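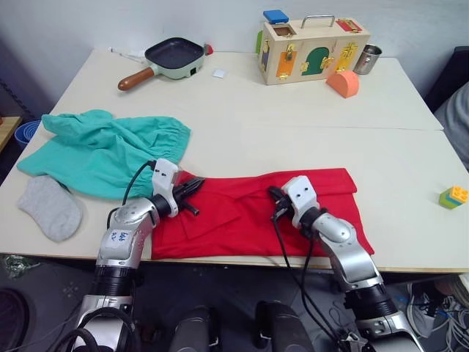

Notice of Determination, Office of the Data Ombudsman, Municipality of Sutter. Complaint 2,714 was lodged in March by Mr. Malcolm Penrose, a tenant of the Bovon Building, against the Grikon neighborhood alert service. Mr. Penrose stated that a subscriber had posted his name, unit number and work telephone, alleging that he had taken a parcel from the lobby. The parcel was said to contain a red cloth, long and roughly rectangular, of the sort that will hang a little over the front edge of a white table when it is spread out. Mr. Penrose stated that he owned no table.

The Office finds as follows. The post remained visible for 19 hours and was shared to 5 further groups. Cosport, the carrier, confirmed that the parcel had been delivered to the wrong floor. The subscriber removed the post and expressed regret in a message addressed to another man.

Grikon is directed to erase all copies within six days. The Office has no power to compel the neighbors to resume greeting Mr. Penrose on the stairs, although he requested this in writing, and his letter has been placed on file.

Issued 2024-04-02.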